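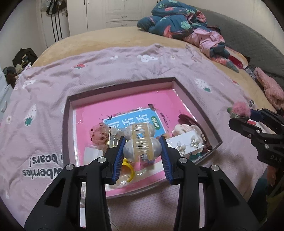 A cream claw clip with pearly beads, held over the pink tray of hair things.

Terklow home accessories open house
By M. Jafarzadeh
February

I went to Terklow for hair clips and stayed until 4 in the afternoon! The open house spreads through the upper floor at Erivmont, 200 stalls or corners in all, and the part I loved best was the row of bedrooms set up the way people live in them, blankets rumpled and everything.

My favorite had a lilac blanket printed with white bear faces, strawberries and little flowers, and on it a box lid with mauve walls and a shiny pink bottom, used as a tray. What a good idea – I have three lids like that at home doing nothing. A book with a pink border lay flat inside, Chinese characters on the cover and bird shapes near the top, and the accessories were scattered over it: a floral scrunchie with dark red flowers, a gold-and-clear clip still in its wrapper, a yellow hair tie, a dark brown claw clip, and a card with two white flower earrings that have gold centers. I wanted the earrings badly.

The big cream claw clip is the one I keep thinking about, though. It's see-through enough to catch a bit of light, and my hair is thick, so size matters to me (most clips give up by lunch).

Farther along, the Arham corner had 600 ribbons on spools, sorted by width, and you could cut your own lengths. I left with far too much green velvet. Coats go downstairs by the ticket desk, and the line for tea is shortest right after opening.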